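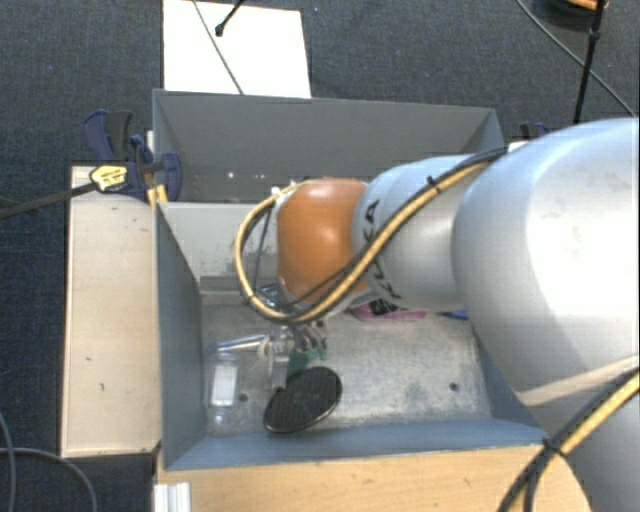 Notes for week 9 – teaching by hand and teaching by remote

Okay, so last week we got as far as the arm knowing where its own joints are, and a few of you asked when it gets to do something. This is the week!

There are two ways we'll show a robot a task in this course. In the first one you put the arm in its soft mode, grab it near the wrist and walk it through the job yourself. In the second you sit at the desk with the hand controller and drive it from there. I like the first for anything with one clean path, like putting a lid on a box. For picking things out of a bin I much prefer the remote, and I'll try to say why.

When you push the arm around by hand, your own hand and elbow end up in the camera view. The robot learns from those pictures, and later your elbow won't be there (I lost most of a September to this, ask me at the break). You also tend to muscle through contact with the bin wall without noticing. With the controller you see what the robot sees, and if it's hard for you from the screen, it's going to be hard for the robot too.

Some things I want you to do when you record:

Start from a different pose each time. Not wildly different, just enough.

Go slow near the bin floor. Flat shiny things and clear packaging are the worst, and everybody rushes them.

If you miss a grasp, keep recording and fix it. I want those recoveries in the set – a robot that has only ever seen perfect picks has no idea what to do after a bad one.

Don't pause to think with the arm hanging in the air. Think first, then press record. Long pauses teach it to pause.

For the homework each pair records 300 picks, split evenly between the 2 of you. Save them under your pair name in the Surkudwood folder. Leif Hviid has the key to 506 if you need the lab in the evening, and the Norura handout covers how to label a bad run. Read it before you start, please, and not after like last year's group.

Comments

Charmaine Ngcobo
Do recoveries count as one pick or two? We had one that took four tries.

Leif Hviid
One. It's one pick until you let go of it outside the bin.

Charmaine Ngcobo
Great, thanks! Then we're further behind than I thought.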